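Trullow Track Club Opens Summer Season With Two Meet Records

The Trullow Track Club opened its summer schedule on 7th June with a home win over Kirkari, taking the dual meet by four points after trailing for most of the afternoon.

Trullow fell behind early when Kirkari swept the jumps, but the home side won both the 100 and 200 meters and closed the gap in the throws. The meet came down to the final relay, where a clean last exchange gave Trullow the race and the overall win.

Two meet records fell, one in the women's 200 and one in the men's javelin. The winning javelin throw measured 67 meters, the best mark by a Trullow athlete since the club moved to its current field. 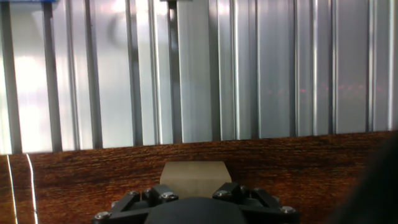 Next Up

Trullow travels to Kurkorow in two weeks for a meet that was first set for May and called off after heavy rain flooded the back straight. Kurkorow has not lost at home this year.

The club expects to be without its top hurdler, who sat out against Kirkari with a sore hamstring. Entries for the open mile close three days before the meet.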